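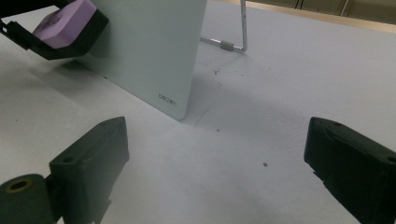

ULLIMSTEAD, Saturday, August 3, 2024 - Grustov, a supplier of desk and classroom furnishings, today released its setup guidance for upright boards on tabletop stands. The guidance applies to rigid rectangular boards placed on edge and supported from behind by a metal rod stand. It replaces the sheet issued in February.

The revised procedure has 11 steps, down from the previous version's longer sequence, and takes two people with no tools. The bottom edge of the board rests directly on the tabletop. The stand carries the back of the board only and is not intended to bear its full weight. Users should confirm that the horizontal rod lies flat before the board is leaned against the upright.

Boards with a matte face are recommended for rooms with overhead lighting. Grustov advises turning the board at an angle to the table edge where readers sit on one side only. Boards should be wiped with a dry cloth before storage and kept flat in stacks no higher than 3 units.

"Most of the questions we received concerned the stand," said Gwenllian Skyrme, product documentation lead at Grustov. "Customers were placing it too far back, and the board leaned more than it should. The new sheet gives the position first and the rest of the assembly after it."

Printed copies will be sent to 800 account holders served by the Zimdale warehouse. Customers supplied through Orakzai will receive the sheet with their next order. Existing boards and stands do not need to be exchanged.

Requests for additional copies should be addressed to the Grustov documentation office, Ullimstead.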